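4. Findings

4.1 Setting and data

The study was carried out at Jarninside, a small workplace where mixed household and fitness goods are checked, sorted and repacked after return. Until June the work was done by hand at every station. Since then, one station has used an arm with a two-jaw gripper and a wrist camera, run with the Flumura planning software. We kept a log of 473 work orders over 10 weeks and held interviews with the staff on both shifts. Two stations were followed in full: the one with the arm and, for comparison, one where the work is still manual. A work order can cover a single article or a small group of articles that came back together.

The log was filled in by the operators themselves. For each order they noted who or what did the handling, whether a person had to step in, and why. We did not measure speed per pick. Management had its own figures for that, and the staff had made it clear in early talks that a stopwatch would change how they worked with us.

4.2 What was left to people

Of the 473 orders, 93 needed a person to step in before they could be closed. Most of these came from a narrow group of articles: straps, belts, bags and anything else that hangs or folds. Operators called them "soft orders," and the term found its way into the shift notes within the first weeks. 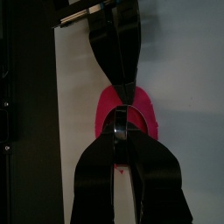

Soft orders changed the job more than any other kind. Before June, an operator picked up a strap set, ran it through the hands and knew from the feel if the stitching was sound. With the arm in use, the same operator has to decide what the camera view allows one to say. Where black webbing is gathered tightly and fed through a metal loop buckle, with wide straps spreading apart under it, the folds cover a good part of the band, and the bright metal draws the eye away from the darker fabric. Operators told us they had learned to ask for a second view before making a call, and that they still preferred to go over and check by hand. Several said this was the part of the work they had been good at and now did less often. One described it as "grading by window."

The manual station showed no such split. There, soft orders took longer than hard ones, but the operators did not list them as a separate kind of work and had no name for them. This agrees with Georgiou, who found that staff begin to sort tasks by what the machine can do soon after it arrives, even for tasks they go on doing themselves.

4.3 Laying out the work

A second change was in how articles are set out. At the manual station, things are put down wherever there is room. At the arm station, placing has become a task in its own right, done before the run starts and again whenever an order is stopped. Operators give thought to which side of a box faces up and how close a bowl stands to its neighbor. Fig. 1 shows the kind of layout in question, with a container in reach of the jaws and a larger box next to it.

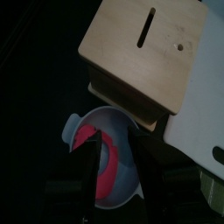

Fig. 1. Gripper over a light blue bowl holding a pink-red object, with a slotted wooden box beyond it.

None of this placing work appears in the job description, and it was not counted in the plan that Jarninside drew up before the purchase. The operators did not object to the work as such. Their complaint was that it went unseen – a stopped run is logged, but the ten small moves that keep a run from stopping are not. On the late shift, two operators had started to keep their own notes on good layouts and passed them on at handover. On the early shift the same knowledge was shared only by talking, and new staff took longer to pick it up.

4.4 Pace and breaks

The interviews also brought up pace. The arm does not get tired, and operators at that station reported fewer natural pauses in the day. At the manual station, people stop between orders to clear the bench and talk. At the arm station the bench is cleared while the run goes on, so the pause is gone even though the physical load is lighter. Staff who had back or wrist trouble rated the change as good overall. Others asked to rotate out after half a shift, and Jarninside has allowed this since the sixth week.

The Clurkthorpe site, which put in a similar station earlier, set fixed rotation from the start. We had access only to its written shift plans, so a full comparison is left for later work.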